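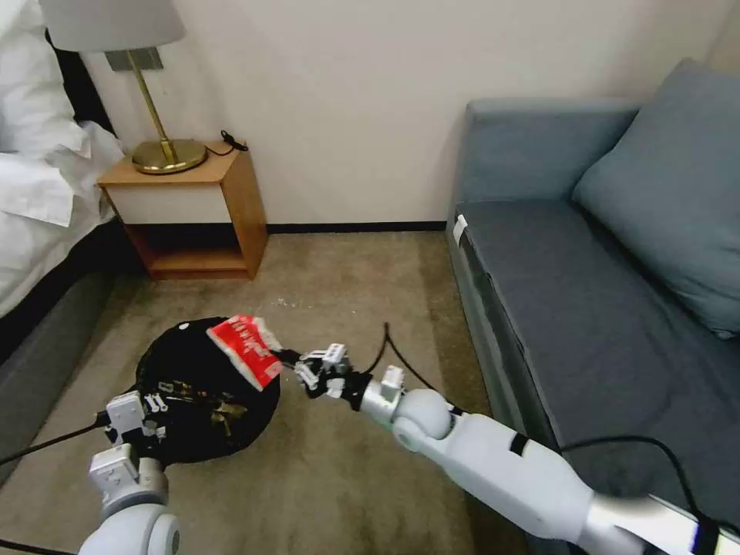 Red packet going in with the right gripper, left one down by the edge of the bag

spare_fuse
OK so this is the two-arm build I keep going on about in the other thread. It lives in the bedroom now because the carpet in there is the hardest floor in the house for it, and I wanted to get trash pickup working on the hard floor before I bragged about it anywhere. The job is simple to say and awful to do: hold a trash bag open with one hand, pick litter up off the carpet with the other, get it in the bag. I've been at it since December.

The arms run off a Kerklow controller and the picking side is my own code, which is a mess and I will not be posting it, sorry. Happy to talk about anything else though!

Where I'm stuck is the bag. Bottles I'm fine with. Anything flat and crinkly is so-so. But a thin bag will not hold its shape, and when the mouth sags the right arm has nothing to aim at. Any ideas?

mudflap_lou
Put a hoop in it. Cut down an embroidery hoop or bend a bit of stiff wire, clip the bag over it and let the left gripper hold the hoop. You are asking a robot to do something I can't do myself with a bag from the grocery store.

spare_fuse
I know, I know. But I want it to work with a plain bag out of the roll. If I have to dress the bag up first I may as well pick up the trash while I'm down there.

Stonard_Steve
Disagree with Lou. A hoop fixes the mouth and then you never learn anything about handling film. I had the same argument with the guys at the Gatutari shop on Sunday and we got pretty loud about it. What you want is both grippers on the rim, pull it open, then let go with one and go get the item. The bag will stay open for a few seconds if the bottom is resting on the floor.

mudflap_lou
A few seconds! And how long does a pick take on that thing?

spare_fuse
Ha. 10 on a good run. More if it has to look twice.

I have tried something close to what Steve says. Here's another one with the left gripper clamped on the rim and the right one over by the other side of it.
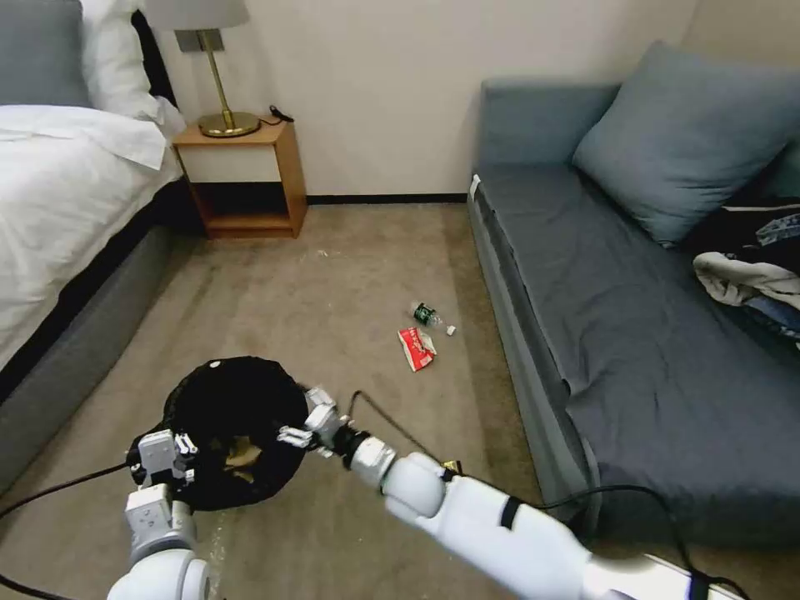 Left gripper on the rim, bottle and wrapper still on the carpet

The other thing I changed was how far down the bag sits. Hang it too high and it swings every time the left arm moves, so I have it hovering just over the carpet. I also slowed the left shoulder way down, and that helped more than anything I did in code.

tabby_cnc
Can we talk about those cables? The one looping up off the right gripper is going to snag something sooner or later. I lost a connector that way and it took the board with it. Put it in a sleeve and tie it down at the elbow with some slack.

spare_fuse
Fair. I hate sleeves, they stiffen up the wrist, but I hear you. I'll try a spiral wrap on the forearm and leave the last bit free.

Stonard_Steve
Spiral wrap is fine. Tabby is right though, that loop bugs me too.

mokgethi_fan
I'd forget the bag for a week and work on the flat stuff. On my Mokgethi arm I came in at a low angle and pinched a corner, and it made a huge difference on chip bags and candy wrappers. Straight down from above and the fingers just push it into the pile of the carpet.

spare_fuse
Corner pinch is what I'm doing on the red one up top! Thulani Tshabalala suggested it to me ages ago and I ignored him for 2 months — dumb of me. It does need a decent guess at where the corner is, and my camera is not great with shiny packaging under a lamp.

mudflap_lou
What have you got in this so far, money wise?

spare_fuse
800 on the grippers and I've stopped adding up the rest.

mudflap_lou
And a hoop is 3 bucks. Just saying.

tabby_cnc
Lou, let it go lol

Stonard_Steve
Try a heavier bag before you change anything else. The contractor kind. If that works you know it's the film and you can go back down in thickness from there.

spare_fuse
OK that one I can do tonight, there's a roll in the garage. Will post how it goes.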